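Skivell publica los resultados de su comparativa de pinzas portátiles para la recogida de demostraciones

El ensayo enfrentó dos juegos de dedos y dos controladores en tareas de sobremesa con libros, bolsas de tela y organizadores de escritorio

Agosto. Skivell, empresa dedicada a la integración de células robóticas ligeras, ha concluido la primera fase de su programa de evaluación de pinzas de mano con cámara incorporada. El trabajo se ha realizado en el laboratorio de Agudelo, que aportó el espacio de ensayo y el utillaje, y compara dos juegos de dedos intercambiables, denominados internamente Bunus y Dreleo.

La fase comprendió 732 demostraciones registradas por operadores humanos, de las cuales 296 corresponden a una misma tarea: retirar un libro colocado en posición vertical en un organizador de ranuras y depositarlo sobre la mesa. El resto se repartió entre la manipulación de bolsas de tela, la apertura de cajas y el traslado de objetos rígidos de pequeño tamaño. Cada sesión tuvo una duración de 20 minutos, con recalibración de la cámara al inicio y al término.

Ambos juegos comparten el mismo cuerpo de pinza y los mismos tornillos de fijación. Difieren en la geometría de la superficie de contacto y en la dureza del material elástico. El juego Bunus emplea un compuesto más blando y un perfil de mayor profundidad; el Dreleo prioriza la rigidez lateral. La apertura entre dedos se estima a partir de marcadores fiduciales leídos por la propia cámara, sin codificador en el eje.
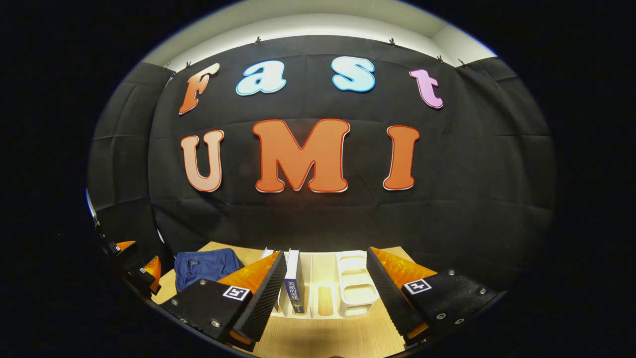 En la tarea del libro, el juego Bunus registró menos deslizamientos durante la extracción, en especial cuando el lomo se presentaba girado respecto al plano de cierre. El Dreleo ofreció una estimación de apertura más estable, atribuida a la menor deformación del dedo bajo carga. Con bolsas de tela no se apreciaron diferencias concluyentes entre ambos.

«La comparación solo es útil si el montaje no cambia de una sesión a otra. Fijamos la altura de la mesa, la iluminación y la exposición antes de grabar la primera demostración y no las modificamos», explica Dwayne Szabo, responsable de ensayos de Skivell.

La cámara se mantuvo invariable en todo el programa. Su óptica gran angular permite captar simultáneamente los dedos y el entorno de trabajo, a costa de una distorsión periférica que se corrige en el postproceso. El equipo detectó pérdidas puntuales de los marcadores por reflejos en superficies brillantes. Una reducción del tiempo de exposición disminuyó el número de fotogramas afectados, con un aumento moderado del ruido.

En cuanto a los controladores, se ensayaron un control de posición convencional y uno de admitancia, ambos alimentados con las trayectorias de las mismas demostraciones. El segundo toleró mejor los errores de alineación en la inserción, pero exigió aproximadamente 4 horas adicionales de ajuste por célula.

La segunda fase incorporará tareas bimanuales y un ensayo de desgaste de las superficies de contacto. Skivell facilitará el protocolo de medida y las tablas de resultados a los integradores que lo soliciten a través de su departamento técnico.

Acerca de Skivell
Skivell diseña e integra células robóticas ligeras para laboratorio, embalaje y preparación de pedidos, y presta servicios de ensayo de pinzas, sensores y sistemas de control.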